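Pluvberg Radow Rain Barrel and Drip Kit
Owner's Guide

Section 4: Placing, Filling and Connecting the Barrel

Read this section before you cut the downspout. We know most people read it afterward, standing in wet socks, and the troubleshooting notes at the end are written with them in mind.

4.1 Choosing a spot

The Radow barrel holds 100 gallons. Empty, it can be carried across a lawn by one person in a good mood. Full, it weighs as much as a grown horse and is less willing to move. Decide where you want it while it is empty.

1. Pick a downspout that drains a decent stretch of roof. The one beside the front door is convenient and usually drains the porch.
2. Check that the ground is firm and level in both directions. Use a level. Your eye was fine with the last shed, too.
3. Lay the base blocks side by side and set the stand on top. The stand should not rock. If it rocks a little now, it will rock a lot in May.
4. Leave 8 inches between the barrel and the wall, so a hand can get to the overflow fitting.
5. Set the barrel on the stand with the spigot facing the garden.

CAUTION: Do not use stacked paving scraps, cinder blocks on end, or the old washing machine in place of the stand.

CAUTION: Keep the lid locked at all times. Children and cats consider an open barrel an invitation.

4.2 Fitting the diverter

You will need a hacksaw, a tape measure, a marker and the diverter from bag B. Bag A holds the lid screws. Bag C holds spare washers, which you should put somewhere safe and will never see again.

1. Hold the diverter against the downspout with its outlet level with the barrel inlet. Mark the top and bottom.
2. Measure again.
3. Cut along both marks and take out the loose piece. File the edges.
4. Push the diverter over the lower half of the downspout, then ease the upper half down into it. Some bad language is normal at this step.
5. Run the short hose from the diverter to the barrel inlet and tighten both clamps by hand. A wrench will crack the collar, and the warranty has a paragraph about wrenches.

Note: Copper downspouts need the Agbenyega adapter, sold separately. Very old cast iron ones need a roofer.

4.3 Sorting out the hoses

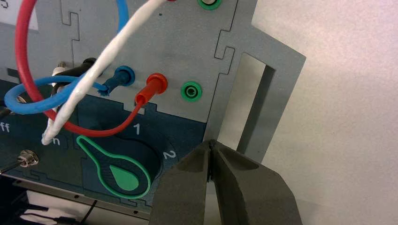 The drip kit comes with a feed line, a return line and a drain line, and all of them are the same length and the same thickness, a decision we have been asked about. The colored collar at each end is the only thing telling them apart. Match collar to port before you push anything home. It's the same rule you would follow with electrical leads, where the blue plug goes in the blue socket, the red plug goes in the red one, and the green socket can sit empty without anyone feeling sorry for it. The barrel has a spare port as well. Leave its cap on unless you are joining two barrels (see 4.6).

1. Push the blue collar into the blue port until it clicks.
2. Do the same with red.
3. Screw the drain line onto the bottom outlet and lead it somewhere you don't mind being damp.
4. Tug each line gently. If it comes off in your hand, it was not in.

Rinse the feed line with tap water before you attach any drippers. The factory is clean, but cutting tube makes crumbs, and crumbs love a dripper.

4.4 Laying the drip line

Unroll the tubing in the sun and let it lie there for 15 minutes. It will relax. Tubing laid straight out of the box keeps its curl all season and will creep out of the bed like something with plans.

1. Lay the main line along the middle of the bed and pin it down.
2. Punch a hole beside each plant and press in a dripper. One per tomato, one for every pair of lettuces, none for mint, which can look after itself.
3. Fold the far end of the line over and slide on the end clip.
4. Open the spigot and walk the line. Every dripper should bead within a few minutes.

A full barrel will feed up to 200 drippers on level ground. On a slope, the ones at the bottom will drink first and the ones at the top will write to us.

Note: Cover the tubing with mulch after you have tested it. The order matters more than you'd think on a Sunday-best pair of pants.
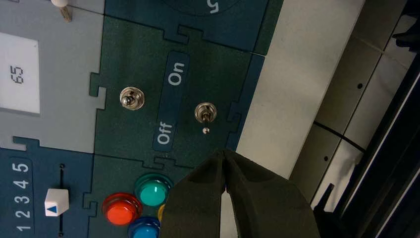

Radow Owner's Guide Page 15

4.5 Setting the timer

The Milano timer screws onto the spigot and takes the watering off your hands, so that you can forget about it and go back to worrying. It needs a fresh battery at the start of the season. The one from the smoke alarm belongs in the smoke alarm.

1. Close the spigot.
2. Fit the flat washer into the timer collar, flat side up. Both sides look flat. The one without the ridge is the right one.
3. Screw the timer on by hand until snug.
4. Set the clock. Morning and evening are shown by a very small dot, and a good share of calls to our help line concern the dot.
5. Choose a start time. We suggest 6 a.m., when the soil is cool and the neighbors are not yet offering advice.
6. Choose a run time. Begin with the shortest and add more if the plants droop.
7. Open the spigot. The timer cannot water through a closed spigot, though many have let it try.

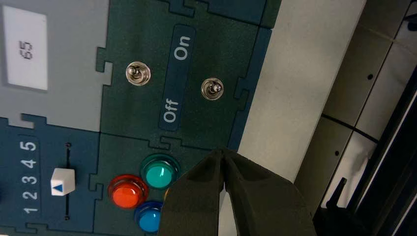 Fig. 8. Push buttons, toggle switches and a slider on a panel.

To skip a cycle after heavy rain, hold the Rain key until the display blinks. To bring watering back, hold it again. If you can't remember whether you have already held it, wait for morning and look at the bed.

4.6 Joining two barrels

Only join barrels of the same height. Uncap the spare port on each, fit the link hose, and open both link taps. The water will level itself out over the next while with no help from you. If one barrel stays stubbornly low, raise its stand or lower the other until the two rims line up.

4.7 If something is wrong

Barrel never fills: the diverter is set to winter. Turn the ring to the sun symbol.

Barrel overflows at the lid: the overflow hose is kinked, or has a frog in it.

Water smells: clean the screen under the lid, and sweep the gutters while you still have the ladder out.

Drippers at the far end are dry: take off the end clip, flush the line, put the clip back.

Timer runs at night: see step 4 above, the dot.

Stand leans: drain the barrel before touching anything. Then go back to 4.1 and use the level.

For parts, write to Ubaldo Costa at the Pluvberg service desk and give the number molded into the underside of the lid. Please look for it before the barrel is full and the lid is locked under a hose.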